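Home | Fiction | Essays | Archive | Subscribe

Print this page | E-mail this story

The Trial Period

The Elta kit was delivered to the Trernis records office on 10 September 2025, under a service agreement that permitted its return, without penalty, until November. Emese Mészáros signed for it. Her title was Assessor of Equipment, and she had assessed nothing since the franking machine.

The agreement ran to 475 clauses. Clause 49 required the assessor to remain present while the gripper was at work and to record her observations in neutral language.

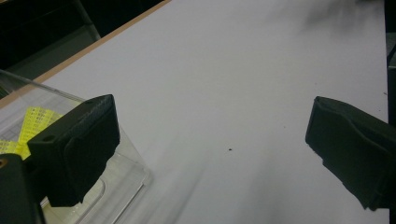 The gripper at the table, with the clear container and its yellow sheet.

"The unit approached the labels," she wrote. She considered the word approached — it seemed to grant the thing an intention — and let it stand.

Head office asked for a score out of ten in each of two categories, Reliability and Manner. She gave the first the attention it deserved. Under Manner she wrote that the unit had not once enquired after her retirement.

She recommended that the trial be extended.

Recent fiction
The Sowah Ferry
Minutes of the Zurnon Society
A Letter to the Registrar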